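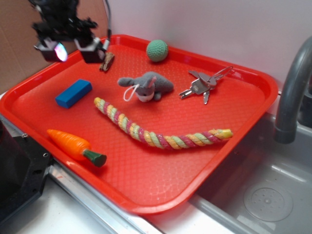 **Sep 7, 2018 - tray grasps, Povotdale bench**

Goal for today was 46 usable grasps for the Tirus set. Got 36. The rest of the time went to a logging problem, see below.

Setup is the same as in March except for the new pad firmware. Tray is on the counter next to the sink, gripper starts over the top left corner. Home pose is saved as `tray_home_3`. Don't use the older one, it comes in too low over the rim.

Objects in the mix:

- green ball
- plush bunny
- keys on a ring
- blue block
- braided rope
- toy carrot
- wood stick

One record per attempt: both camera streams, both pads, joint states, and a label typed in by whoever is driving. Labels are `held`, `slipped`, `missed`. Please stick to those. The old files have "ok", "OK", "good" and "fine" all meaning the same thing and I spent an hour merging them.

**Logging problem**

Wrist stream started dropping frames after attempt 20. The recorder was writing to the small disk again. Moved the path to the Majimbun drive and restarted, no drops after that. Attempts 21 to 23 are marked bad and should stay out of training. I left the raw files in place in case somebody wants to look at the timing.

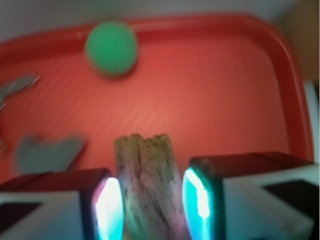
Pad brightness needs a decision before we collect more. I've been leaving both at the default, and from the wrist camera the glow is strong enough to put a greenish tint on the sides of the stick when it's upright between the fingers. The model may learn that tint as a cue for contact. Two ways to handle it: lower the level and redo the pad calibration, or keep it and vary the level between attempts. I prefer the second, it costs less bench time. Wrist exposure should get looked at too, the view with the stick is soft all over and the ragged top end loses detail.

Other notes:

- The stick is the only object with a rough surface like that. Would like a second one of a different thickness.
- Keys need their own grasp height. The default is set for the ball.
- Sturer spare pads are in the drawer under the bench, still in the bag. Log the serial if you swap one.

Next session: finish the missing 10, then start on the bunny with the slower close speed - config is checked in but untested. Copy to the server is running now, check the file count before deleting anything locally.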